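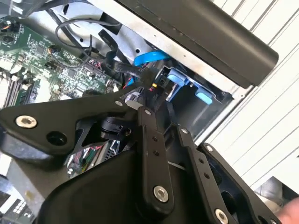
How to run a PC strip-down demo for an open day

We ran this at the Evuron open day in December 2021, with a gripper arm working inside an old desktop computer. These are the steps we now follow.

1. Unplug the computer, take off the side panel and lay the case flat on the bench. Check that the arm can reach the drive bay and the cables without the fingers catching on the metal rail.

2. Pick short jobs. Gripping a cable and lifting it clear is enough for most visitors. Screws take too long to watch.

3. Rehearse each job 9 times at low speed. If it fails more than twice, move the case and start again.

4. Show the wrist camera view on a large screen. Very little inside a case can be made out from the visitors' side of the bench. Turn down the bench lamp if the circuit board looks washed out.

5. Let in seven people at a time and keep each turn to seven minutes – any longer and the queue backs up into the corridor.

6. Keep one member of staff beside the stop button throughout. Hands stay off the case while the arm is moving.

7. Between groups, push the cables back into place and send the arm to its start position.

We had 121 visitors on the day. The next one is planned for April, in the Leleo building, using the same steps and a second computer case as a spare.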